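Come Boss Our Robots Around: Shop Helpers and Home Testers Wanted at Modum

Okay, so I run the people side of a small project called Modum, and I need more people. We work out of a unit in Divalport, up the ramp behind the old tile showroom, and we spend our days finding out whether a pair of robot arms can do the dull little jobs that fill a shift in a corner store or an evening at home. Putting a sandwich on a tray. Folding a dish towel. Getting the lid back on the right tub.

Can they do it yet? Kind of! Some chores go so smoothly you forget to watch. Others would make you want to shove the arm aside and do it yourself. I've been here 2 years and I still couldn't tell you which chore will be the one that stumps us next week, and that's a big part of why I like the job.

What we're short on is people who know the work. Our engineers are great, but most of them have never closed out a deli counter. If you have, I want to hear from you.

The jobs right now

We've got two sets of chores running. The kitchen set is towels, cutlery, lunch boxes and wiping down. The shop set is the one I'm hiring for first, and it's all small-store stuff: soda bottles on a rack, candy bars, bagged snacks, sandwiches in plastic wrap that have to come out of a basket without getting squashed. A wrapped sandwich is a surprisingly mean test. The plastic slides, the bread gives, and if you grab it too hard a customer will know.
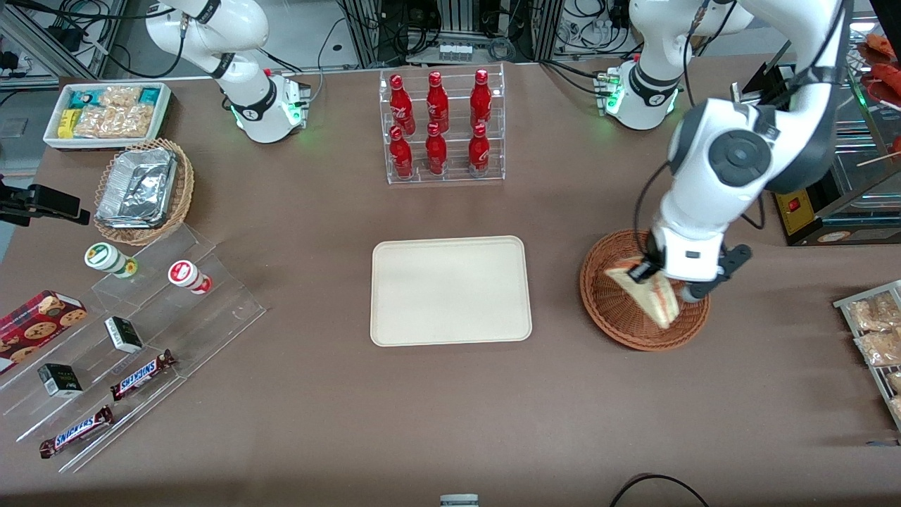
What you'd be doing

You'd come in for a session, either 10 a.m. or 2 p.m., and work next to one of our operators. Most of it goes like this:

You set up the table the way you'd set up a real counter. Please be picky! If the candy is in a dumb spot, move it.

You tell us what a good result looks like. Is a sandwich lying on its side okay? Does the label have to face out? How crooked can a tray be before your old manager would've said something?

You watch the arms try, and you score each try on a sheet. The scale is short and I'll go through it with you on your first day (bring your reading glasses if you use them, the print is tiny and I keep meaning to fix it).

Once you're comfortable, you can learn to drive the arms yourself. That's optional. Some people love it and some people would much rather stay on the scoring side, and both are fine with me.

One thing I should warn you about is the pace. A chore you could do in two seconds may take the robot a good long while, and then we reset the table and go again. We're aiming for 200 scored tries on each chore before we change anything, so there's a lot of repetition. If you like podcasts, you can't have them on during scoring, sorry. Breaks are generous though, and the coffee is decent.

I get asked a lot what's so hard about picking up lunch. Look at a sandwich wedge close up, from down where the fingers are, and it makes more sense to me at least. It's tall, it's narrow, it's soft, and you need a finger on each side of it without plowing into the tray. You and I do that while talking to a customer about the weather. 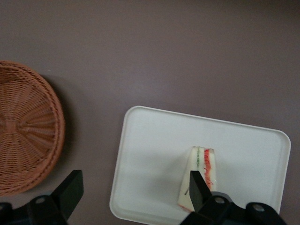 Who I'm looking for

Anybody 18 or over who has worked in a convenience store, a bakery, a cafeteria, a school kitchen, a hotel breakfast room, that kind of place. A summer counts. Running a busy household counts too, especially for the kitchen set. I don't need you to know one thing about computers.

You should be okay standing for part of a session, and okay saying "no, that's wrong" to a room of people who were hoping it was right. I can't stress that second one enough. Polite scores are useless to us.

If you think robots have no business in a shop, you can still apply. We've got a couple of skeptics on the team already and their notes are some of the best I read. I go back and forth on it myself, to be fair.

Pay and hours

It's 66 dollars a session, paid at the end of the month, and sessions run three hours with a break in the middle. Two sessions a week is typical, and you can swap if you let me know the day before. We cover the bus from Inbridge and there's free parking on the Kamolrat side of the building. I've got 10 spots to fill, starting in July.

How to apply

Stop by the front desk in Divalport any afternoon before four and ask for the Modum sign-up form, or pick one up at the Inbridge library. No resume, please! Just tell me where you've worked, which hours suit you, and the one chore you'd hand over to a machine tomorrow if it could do it properly. I read every form, and I'll call you either way.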